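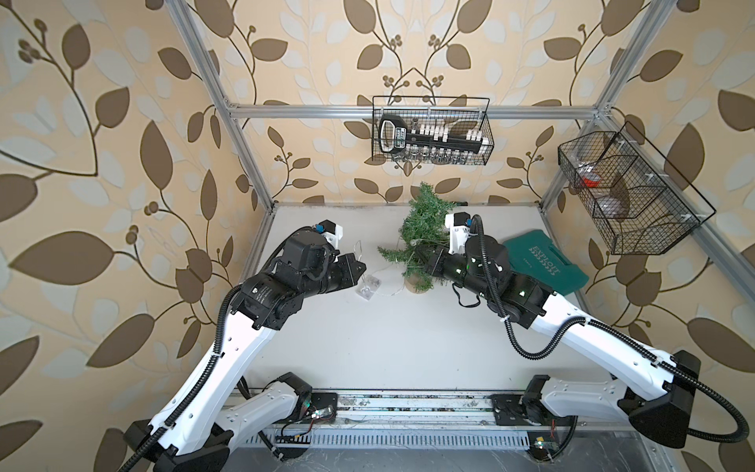
Re: [jarnanley-home] small trees, string lights, wallpaper

On the list, a member from the Berkier end wrote:
> Is it worth putting lights on a tabletop tree? Mine is fake,
> lives in a pot and has all the presence of a bottle brush.
> Also, my wallpaper is big brown leaves. Does it clash?

Yes to the lights, and you have my sympathy about the bottle brush. Fluff the branches first, from the bottom up, and give it 10 minutes. They get flattened in the box and they hold a grudge.

Use a thin silver string with a battery box. Uncoil the whole thing on the table before it goes anywhere near the tree. I skipped that step last December and spent an evening with a knot.

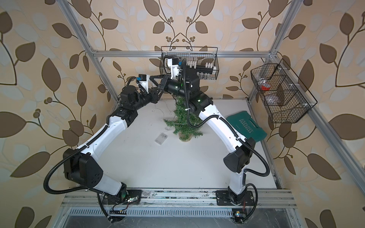 Start at the pot and wind upward, leaving the battery box for last. It can sit behind the pot, where it fools no guest over the age of 8.

As for the wallpaper, leaves and berries are practically a wreath already. I'd skip the ornaments, or stop at 2. The Kolář catalog wants you to buy a set of 119, presumably for a tree you could climb.

Does anyone know if Jeltodum still sells the plain brown pots? Mine has a chip in it.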